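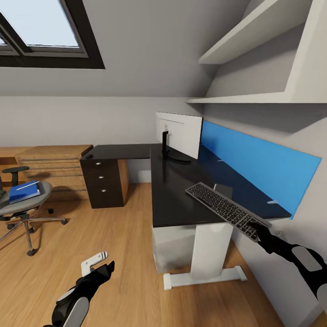
**Mondstead attic office suite, used with the Arudo two-arm policy**

Reviewed for the lab wiki, March. Version tested: the release Nermin Bilgin put on the shared drive, unmodified apart from the friction values noted below.

Mondstead is a set of simulated interiors for testing household manipulation policies. We bought it for one purpose: to see whether a policy trained in ordinary square rooms holds up under a sloped ceiling and skylights. The attic office is the only room covered in this review.

## What we ran

The policy is Arudo, trained on 1412 demonstrations from the flat-ceiling rooms and none from the attic. We gave it two tasks. The first is to lift the keyboard from the black desk and hold it clear. The second is to pull open a named drawer. Each was run for 300 episodes with the start pose and daylight level randomised. An episode stops after 12 seconds of simulated time.

Keyboard lifting gave 231 successes out of 300. Most failures were grasps at the near end which slipped once the far end left the desktop. Raising the pad friction to match our real grippers removed a good part of these, but the figure quoted is for the default.

Drawer opening gave 168 out of 300. The attic has two kinds of drawer front: long dark bar handles on the honey-brown cabinet, and small round silver knobs on the drawer unit of the black desk. The bars were much the easier of the two. With the knobs, the fingers tended to close just short and come away with nothing. 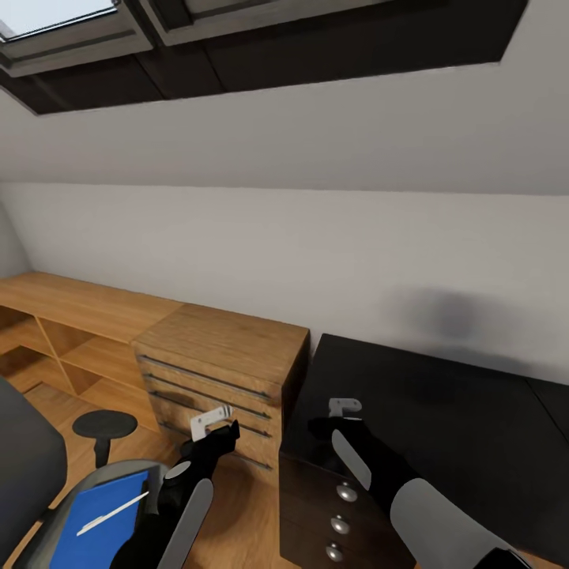 ## Rendering and physics

Lighting is soft and even, which flatters the policy. The sloped ceiling had no measurable effect on either task. The skylights did: at the highest daylight setting, drawer success fell by nine points. Rajeshwari Subramaniam traced this to exposure in the head view.

Contact is stable for flat objects. Thin parts are less good, and the knobs in particular use a coarse collision shape - a box, by the look of the debug view. I would not compare knob results with those from another simulator until that is fixed.

## Speed

We ran 384 environments in parallel on one card with the textures at half size. Full-size textures halved that. Reset is quick.

## Verdict

Worth having for grasping and for bar handles. Not yet suitable for small knobs. Jeanie Galbraith is repeating the drawer task with Yule in place of Arudo, same seeds, and her numbers will go in the table under this page.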